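The Ice Lesson

In our club at Mernbridge we had one task for the June competition: the robot must serve two cups of iced tea. I came to the club from another country, and the word "serve" I knew only from tennis.

On Sunday I put on my gray sweatshirt and filled the cups with ice. 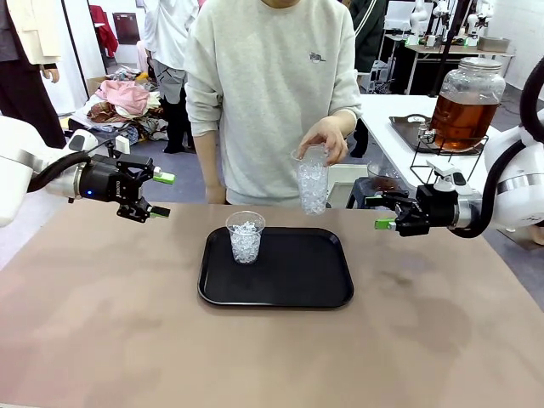

The second cup, on its way to the tray.

Our robot was named Promia. At attempt 13 it had squeezed a cup so strongly that my shoes were full of tea until evening. After this I spoke to it politely, in my own language, very quietly.

"Which one first?" asked the girl at the laptop.

I pointed. I did not trust my pronunciation of "right," which in Kulham they had always heard as "light."

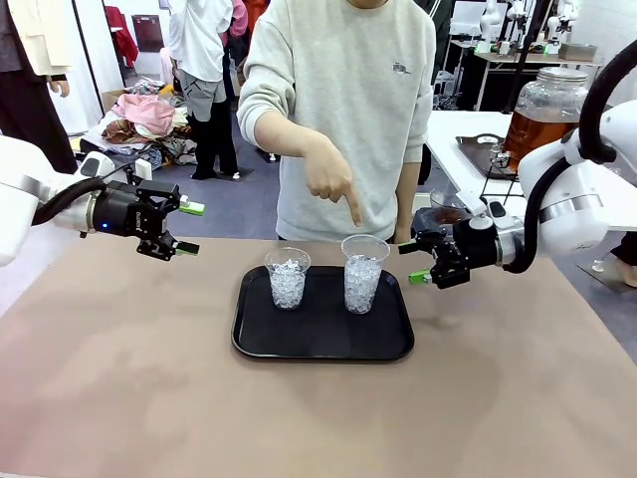

My finger gave the answer.

She typed something and looked at me. "Say it also," she said. "I want to hear it."

So I said it, with the whole room behind me. She nodded and wrote the number 21 in her notebook, and we began again.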